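Cesadum Releases Version 4 of Lota Motion Planning Toolkit

Update adds shared scene checks, per-object clearance settings and a replay tool for failed plans

CLAKURHAM, February. Cesadum today released version 4 of Lota, its software toolkit for planning and testing robot arm motion over cluttered household surfaces. The release covers the planner, the scene checker and the command line tools. It is available now to all current license holders.

Lota takes a scene file, an arm model and a task, and returns a timed joint path or a list of reasons why no path was found. Scenes are built and run in simulation before any code is sent to a physical arm.

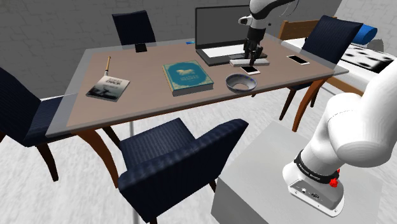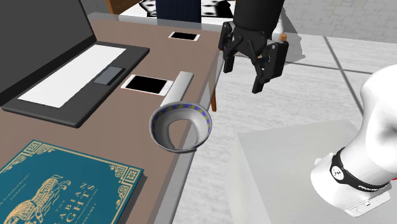
Simulated tabletop with arm, gripper, laptop, phones, book and bowl.

Dudás, which has run the beta on its own test scenes, said the change that mattered most to its team was the error output. Under version 3, a failed plan came back as a single code, and engineers had to rerun the job with logging turned on to learn which pair of objects had caused the stop. The beta named the pair, the joint state and the time step in the first report, and Dudás said it had dropped its own logging scripts as a result. It added that it would still like to see the same detail in the batch summary, where failures are grouped by type only.

Cesadum said that request is planned for a later update.

What has changed

Scene checker. The checker now runs as a separate step and writes its results to a file that the planner reads. It reports overlapping meshes, objects with no support surface, missing collision shapes and collision shapes that do not match the visible mesh. The last of these was the most common fault in scenes sent to Cesadum support. A drawn surface may have an opening that its collision shape fills, or may extend past the shape used for contact. Either case can produce a plan that looks wrong on screen but passes every test. The new step compares both shapes and flags any gap above a limit set by the user.

Clearance. Earlier versions applied one clearance value to the whole scene. Version 4 accepts a value for each object, with a scene default for anything not listed. Thin, flat items can be given a small margin so that the gripper can reach down beside them, while a screen or other upright part keeps a larger one. Values can be changed between stages of a task without reloading the scene.

Grasp stage. Approach, contact, lift and retreat are now planned as separate stages with their own speed limits. If the lift stage fails, the planner tries other grasp poses before it discards the approach path. Users can turn this off where repeatable run time matters more than success rate.

Replay. A failed plan can be saved as a bundle holding the scene, arm state, random seed and planner settings. The bundle opens on any machine with the same release and steps through the search to the point of failure. Camera views can be added or moved during replay and do not affect the result.

Test results

Cesadum ran the release against its internal set of 91 tabletop scenes. Version 4 returned a valid path in all but 7. Of those, 4 contained a target that the arm model could not reach from its fixed base, and 2 were rejected by the scene checker before planning began. The remaining case ended at the time limit and is listed in the release notes as an open issue.

These results are for simulation only. Cesadum has not published figures for physical arms with this release.

Upgrade notes

Scene files from version 3 load without changes. The old clearance setting is read as the scene default. Scripts that parse the single failure code need to be updated, as the code has moved to a new field in the report. A conversion script is included in the tools folder.

The Python interface keeps its existing function names. Support for version 2 scene files has been removed.

About Cesadum

Cesadum develops planning and simulation software for robot arms. The company is based in Clakurham. Release notes and license terms are supplied with the Lota download.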